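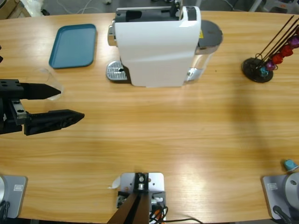

Ratgeber > Küche & Haushalt > Kaffeemaschinen > Entkalken

Kapselmaschine entkalken: Essig oder Zitronensäure?

Esi Acheampong
Wir haben seit September eine Kapselmaschine von Justero in der Küche. Das Wasser bei uns ist sehr hart, und jetzt läuft der Kaffee nur noch langsam durch. Im Heft steht, man soll den Entkalker des Herstellers nehmen. Der ist mir zu teuer. Geht auch Essig? Und wie oft muss man das machen?

Ernő Simon
Essig würde ich lassen, der greift auf Dauer die Dichtungen an und man schmeckt ihn noch tagelang. Zitronensäure nur kalt ansetzen, heiß kann sie Ablagerungen bilden, die schlechter weggehen als der Kalk. Ich nehme flüssigen Entkalker auf Milchsäurebasis – Dosierung nach Flasche. Kapsel raus, Gefäß unterstellen, die Hälfte durchlaufen lassen, 30 Minuten warten, dann den Rest. Danach 5 Tankfüllungen klares Wasser. Wegen der Garantie vorher ins Heft schauen, manche Hersteller stellen sich da quer.

Rhona MacRitchie
Mach ich seit Jahren mit Essig, nie was gewesen. Andere Maschine allerdings.

Efren Dumlao
Wie oft, hängt von der Wasserhärte ab, die steht beim Wasserwerk auf der Seite. Bei hartem Wasser alle zwei bis drei Monate. Abtropfgitter gleich mit einlegen.

Seite drucken | Per E-Mail senden

Kontakt | © 2021 Haushaltsforum Virville | Nach oben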